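4.2 Finger pad comparison on deformable waste

The second set of trials looked at how the hand-held gripper deals with objects that change shape when they are squeezed. Rigid items such as jars and boards had given few problems in the first set, and most of the differences between pads were too small to matter. Paper packaging was harder. A carton that has been crushed once has several folds, and each fold can give way at a different closing force.

We compared two pads, the flat Irnau pad and the softer Juntunen pad, on the same linkage fingers. Each pad was used for 50 grasps on cartons, tissues, sponges and folded towels, picked up from a cloth-covered table in a home kitchen. Two operators, Minttu Vainio and Marwan Karam, split the grasps evenly. They were told to close the fingers until the object stopped slipping and then to lift it clear of the cloth. A grasp was scored as a failure if the object fell, or if it turned so far in the fingers that the operator had to put it down and start again.

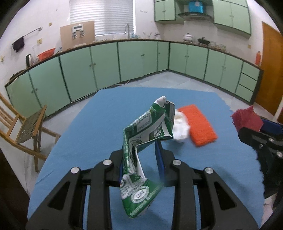

Figure 6. Hand-held gripper with dark blue finger pads holding a crumpled paper carton. A tissue and a sponge lie on the blue cloth.

Cartons accounted for most of the failures with both pads. When the fingers closed across a fold, the carton tended to flatten first and then rotate about the contact line. Closing along the fold worked better, but the operators could not always reach that position without pushing the object over the cloth. Torn cartons like the one in Figure 6 were kept in the set and scored in the same way as whole ones.

Sponges were picked up reliably with either pad. Tissues caused a different problem: the fingertips often took hold of the cloth as well, and the lift had to be stopped. We counted these cases separately and do not include them in the failure rates.

The Juntunen pad did better on cartons, though the margin was small and came mainly from one operator. We therefore used it for the longer series of 400 grasps in Section 4.3, where the hand-held tool is compared with the Hirkar arm.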